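Home Projects Reports Contact
Print this page | E-mail this page

Theft Reports and Recovered Property in Stedwood
Student project report by Idalina Correia and Berkay Bilgin
Advisor: Balakrishnan Naidu

We read one year of police notices from Stedwood to see how often stolen goods got back to their owners. 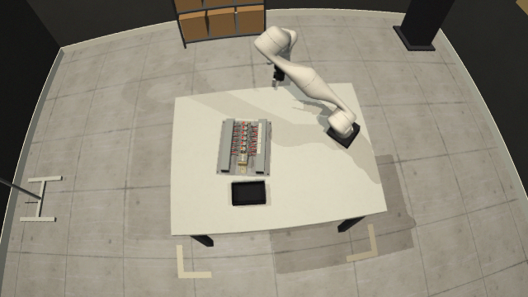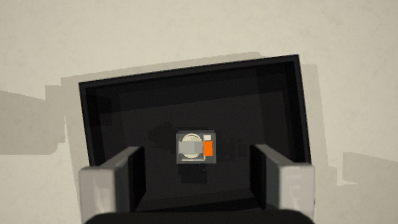

The notices covered 365 days and listed 200 thefts. Police recovered property in 122 of them. We sorted the goods by size – small meant anything that would lie in a shallow tray with room for a finger on each side, like the gray piece in the black tray. Phones and rings went in that group. Bicycles and tools did not. Small items came back less often, and the notices seldom gave a serial number for them. November had the most reports.

Dinesh Rana at the Stedwood property office let us check our list against his log. Two entries did not match, and we left them as the notices had them. We did not look at court results.

Print | E-mail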